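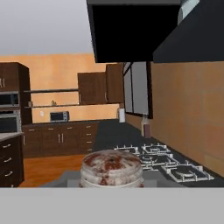

Darnlow Residents' Forum
Minutes of the open meeting on phone and broadband charges, 8 June 2022

Present: the chair, the secretary, five forum members, residents of Darnlow and Drorby, and a representative of Gridham, the network operator. Apologies were received from the Drorby shopkeepers' group.

1. Minutes of the February meeting

Agreed, with one correction. The February minutes said that Gridham had "committed" to a cheaper basic plan. A member who was there remembered the word as "exploring." The secretary checked the notes and found "looking at." The minutes were changed to "looking at."

2. Matters arising

The cheaper basic plan: Gridham is still looking at it.

The broken street cabinet at the Drorby end: reported again. It now has a new reference number, and the old reference number has been closed as resolved. The member who reported it said the door still hangs open when it rains.

3. The new charges

The Gridham representative gave a short talk. Prices for home broadband and prepaid mobile data will go up at the next billing date. The reasons given were fuel for the backup generators, the cost of imported parts, and what the slides called "network investment." The chair asked how much of the increase was for each. The representative did not have the split but offered to take the question back.

A resident pointed out that fuel was also the reason for the last increase, and that fuel had come down in between without bills doing the same. The representative said prices were reviewed in the round. The resident asked what that meant and was told it meant many factors were considered.

Several people spoke about what the increase would do to them. One does bookkeeping from home and is paid by the job. Another looks after two school-age children who get their homework over a phone, and already turns the data off in the evening to make it last the month. A home care worker said that her agency sends out shifts by message and gives them to whoever answers first, so a day without credit is a day without work. She asked if Gridham had talked to anyone on prepaid before setting the price. The representative said there had been a customer survey.

The secretary asked for the survey. It had 551 responses, all collected online through the account page. A member remarked that prepaid customers do not have an account page. The representative agreed that this was a fair comment and wrote it down.

4. Outages

Members had been asked to bring their own notes on lost service. The notes did not match Gridham's figures. Part of the gap seems to be that Gridham counts an outage only when a whole mast is down – slow service that will not load a page is counted as service.

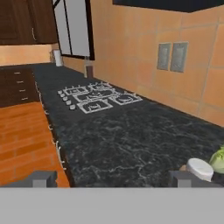
The chair said that if a customer cannot send a message, it makes little difference to them what the mast is doing. Gridham was asked to publish speeds by area, month by month. The representative could not promise this and mentioned commercial sensitivity. There is one operator in Darnlow, and a member asked who the information was being kept from. No answer is recorded.

5. The Grønli proposal

A paper had been sent around on Grønli, a shared wireless scheme in which a building takes one connection and splits the cost among its households. Views were mixed. The paper says homes could pay a good deal less, but it does not say who fixes the equipment after the first year, or what happens when one household stops paying. It also assumes Gridham will sell a connection for sharing. The representative said the current terms do not allow it. Members would like to see those terms, which are not on the website.

It was agreed not to sign anything yet. The secretary will write to Grønli with six questions and attach the reply, if there is one, to the next agenda.

6. Complaint to the regulator

Proposed that the forum file a complaint about the short notice given for the increase. One member doubted it would be read. The last complaint received an automatic reply and nothing further. The proposal was carried all the same, with two against.

7. Actions

Secretary: letter to Grønli; draft complaint, to be shared before it is sent.
Chair: written request to Gridham for the cost split and the sharing terms.
Gridham: answers on items 3 and 4. No date was offered. The chair asked that the lack of a date be minuted.
All members: keep noting outages, with times, including slow service.

8. Any other business

A resident asked why the notice of this meeting had gone out only by email. The secretary will put up paper copies next time.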